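Home | About | Clubs | Projects | Funding Reports | Contact

Drovton Student Robotics Club
Household Tasks Project: Progress Report to the Tran Fund
Saturday, February 3, 2018
Prepared by Funmilayo Edet, club advisor

Summary

The project is on schedule. Thirty students are enrolled, split between the Saturday class and the weekday build group. The grant has paid for replacement cables, one set of gripper fingers and the room rental at Drurcombe through the end of May. We have spent 25 percent of the parts budget.

Work since the last report

Students finished the written task list in the fall and are now working through it. The list has eight household tasks, each with a start position, an end position and a time limit. Table tasks came first. The group has now moved on to soft items, which the students asked to put off until they had more practice with both arms together.

The current task is straightening a sofa. The pillow has to end up flat on the seat with its long side running left to right. Students practice with one gripper at each end of the pillow, and they log every attempt, including the ones they stop early. Shakuntala Pandey leads the sofa group and wrote the scoring sheet it uses. An attempt gets no points if the pillow ends up on the floor. 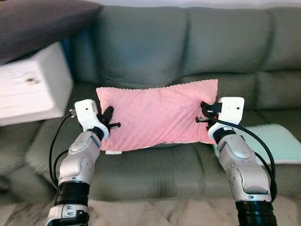
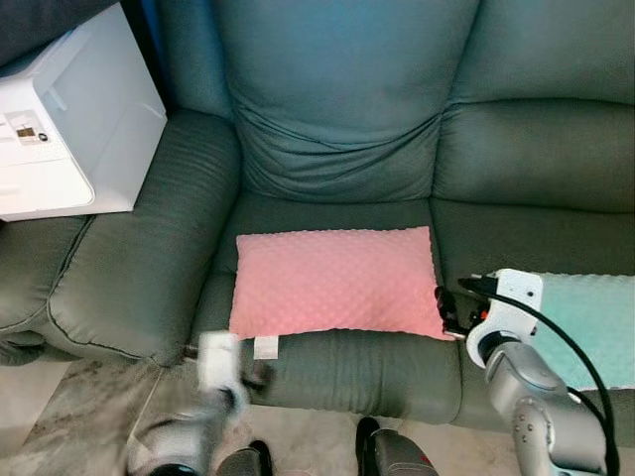 The sofa task, with the pink pillow on the seat.

Problems and changes

1. Grip position. Students were closing the grippers too far in from the ends, and the fabric bunched up. The task sheet now asks for a grip near each end.

2. Arm speed. The first version of the routine moved the two arms at different speeds. Shakuntala's group rewrote it, and the new version is being tested.

3. Record keeping. Some early logs had no student names or start times. We switched to a single shared form, and the older logs will not be counted in the final results.

Staffing

We still have two adult mentors, one for each group. Bavo has agreed to let one of its technicians visit in the spring to go over cable repair with the build group.

Next steps

Finish the sofa task and move to blanket folding. Run all eight tasks in order at the open house in May. Send the Tran Fund the complete attempt logs with the final report.

We are not asking for additional money at this time. We would like permission to move the unspent travel funds into parts, and we need an answer before the next order goes in.

2 comments | 8 shares

Recent reports
Table Tasks: Fall Results
Drurcombe Room Schedule
Build Group Parts List
How to Fill Out the Attempt Log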